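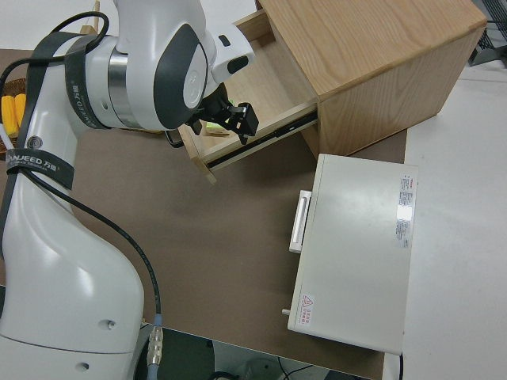 The drawer station at the Borkimgate open day, with the gripper reaching into the oak cabinet.

The woman who runs the drawer station at Borkimgate has a way of talking to visitors while keeping one eye on the arm, a bit like a parent chatting at the edge of a swimming pool. I had come up on the morning bus from Pusness, along with what felt like half the town, and by the time I found her corner of the hall she had already been answering questions for an hour and was drinking tea out of a measuring cup, all the mugs having gone to the visitors.

"Ask me anything," she said, "except whether it can do the dishes. I've had that one."

So I asked her why a drawer. There were flashier things on show in May, after all (the big palletizer near the door had a crowd three deep, and the children loved it), but I kept drifting back to the plain little wooden cabinet and the white arm leaning over it.

"A drawer is hard," she told me, and put down her tea, so I knew I was in for the long answer. "You and I pull one open without thinking. We feel it stick a little, we jiggle it, we lift the front. If you pull a drawer crooked it binds on the rail, and then if you keep pulling, well, you find out how strong your cabinet is. The arm has to notice that it's binding and ease off. And that's before you've picked anything up out of it."

Picking things up is the other half of the job. There was something small and yellow-green lying near the front corner of the drawer, with the black fingers of the gripper hovering right above it, and over to one side a woven basket with a couple of yellow corn cobs, the toy kind. I asked whether the corn was a favorite.

"I'm very fond of the corn," she said, laughing. "It's bumpy, so the fingers land a little differently each time. People think we chose toys to be cute. My sister chose them, out of a bin at a rummage sale, and they turned out to be a nice awkward size."

She came to this work sideways. She spent years fitting kitchens for Sheehan, the cabinet shop down by the canal, and when Borkimgate wanted somebody who understood hinges and slides she answered the notice mostly out of curiosity. She still judges everything by whether the doors hang straight. The cabinet on the table did not entirely please her.

"The rail's fine," she said. "I'd have done the front differently. But I'm told it's a test piece and I should leave it alone."

I wanted to know how often it goes right, and she was very open about that, more than I expected at an open day. In the weeks before we visited, her team had run 559 tries at opening the drawer and lifting something out. Of those, 43 failed, and she could tell me about a good many of them. Some were slips, where the fingers closed a hair too early. Some were the drawer coming out at an angle. One, she said, was entirely her own fault, for leaving a roll of tape in there overnight.

"You learn more from a bad morning than from a good one. On a good morning I mostly just get my paperwork done."

A boy at my elbow wanted to know about the black straps around the arm. She was delighted. They hold the cables, she explained, and she would happily talk about cables all afternoon. A cable needs enough slack to follow the arm wherever it bends, and not so much that it snags on the furniture. "Half my job is cables," she told him. "If you like untangling things, come and see me when you're older." He said he did not like untangling things, and went off to look at the palletizer.

We talked a while about what comes next. The Jillard project, as they call it, is meant to lead to an arm that can fetch and put away small items in a workshop stockroom, and she hopes to move on to drawers of different depths before winter. She is in no hurry to promise more than that. When a man behind me asked if he could have one for his mother's kitchen, she took the question seriously and asked him what sort of handles his mother had.

Roughly 300 people came through the hall over the day, by the count kept at the door, and I would guess she spoke to most of them. By 3 o'clock her voice was going. I offered to fetch her another tea and she accepted, as long as it came in a proper mug this time, and then she turned back to a pair of grandparents who had been waiting very patiently to hear about the corn.

12 comments
Share this story (27)

Recent stories
Pusness bus timetable changes for summer
Inside Sheehan: a morning at the cabinet shop
Borkimgate open day: our readers' questions
The canal path reopens after repairs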